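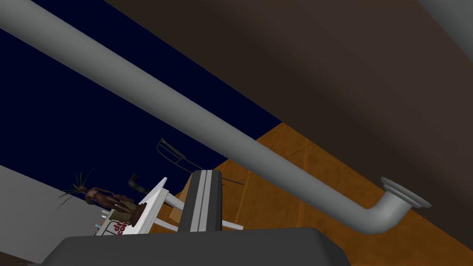
Surely it would be quicker to write the motions down once and be finished with it, a reader replied to my September column, and leave the joystick work to people who like video games. I've been chewing on that for a good while now, usually over the dishes, and I'd like to answer it properly, because I used to think much the same thing.

I came to this by way of Riltley, a small outfit that lets ordinary people (I am as ordinary as they come) drive a robot around simulated rooms and show it how to do household jobs. You hold a controller in each hand, you look through the robot's eyes, and you move. When you squeeze, the gripper squeezes. My first assignment was in a set of rooms they call Turau, and I spent most of a very long evening in there with my shoulders up around my ears, trying to get a pair of fingers near the thing I wanted without bumping everything else on the way. My neighbour's cat walked in, looked at me waving my arms in the kitchen, and walked out again.

So, writing it down. I tried that too! I sat with a notepad and wrote out how to open a door, and I had filled a page before I got to the part where you pull. How far back do you stand? Which way do you lean when the door starts coming toward you? I've been opening doors for a great many years and I couldn't have told you any of it, though my arm plainly knew.

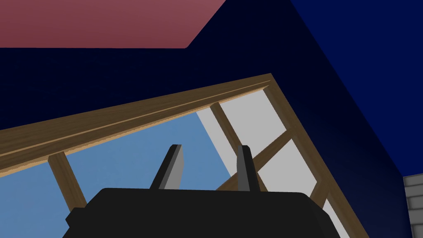
My arm also knew when to stop and have another look, and I suspect that's the part most worth handing over. The people at Riltley asked me for 30 demonstrations of a single job, and somewhere past the first 12 I noticed that I'd begun to hesitate in the same spots each time, easing off just before contact the way you do with a sleeping child's blanket. I hadn't decided to do that. If I'd been asked to list the steps I'd have left it out, and a robot working from my list would have gone barrelling straight in.

I should be fair to the other side. Showing is slow, and it's tiring in a way that's hard to explain to anyone who hasn't done it. The shared collection I added to, which goes by Ponon, held 371 demonstrations when I started and has 3,349 in it now, and every one of them cost somebody a bit of their evening. A good many of mine were clumsy. I asked whether the clumsy ones should be thrown out and was told to keep going and let them sort it out later, which I found a great comfort and also slightly worrying.
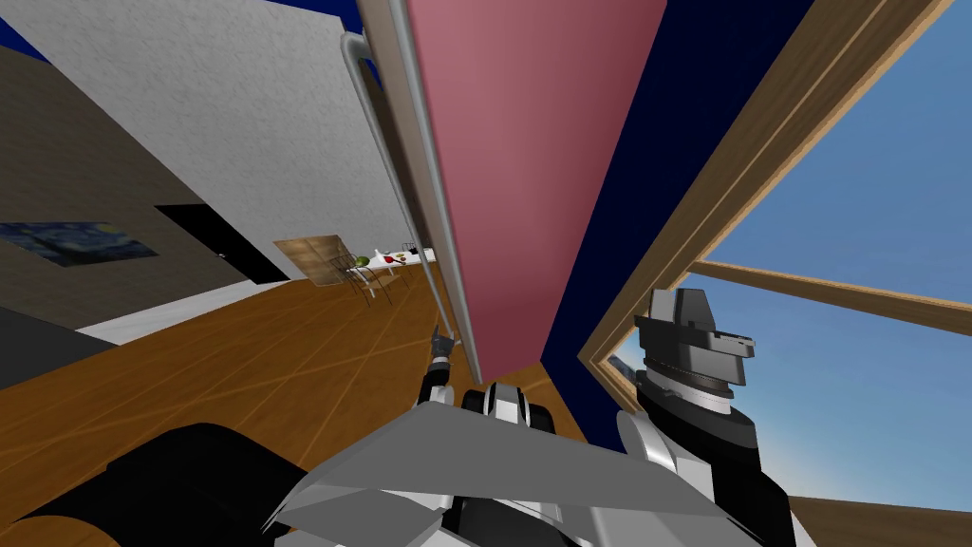

Then there's the matter of habits. I'm left-handed, and I reach for things from the left whether it makes sense or not, and I'd hate to think of some future machine going the long way around a fridge on my account. The cure for that, it seems to me, is more teachers. Get the left-handed and the short, get people with sore wrists, get my aunt, who hasn't opened a cupboard gently in her life. A program written by one tidy-minded engineer has habits in it as well, and they're a good deal harder to spot when they've been typed out neatly.
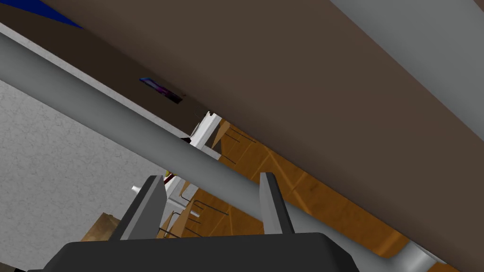
I'll grant my reader one more point. There are jobs I'd happily see written down, the kind with fixed parts in fixed places, where the same motion is right every time. No sense wearing out a person's thumbs on those. But a home is full of things left where they were dropped, and the first thing I learned in the Kırmızıgül rooms, which are the hard ones, was to bring my hands back, turn the view a little and try from somewhere else. I'd been doing it for a week before I realized I was teaching it.

I'm signed up for another batch, and I've bought a better chair. If the reader would care to come and have a turn, the controllers adjust for small hands and large, and there's usually a spot free after seven.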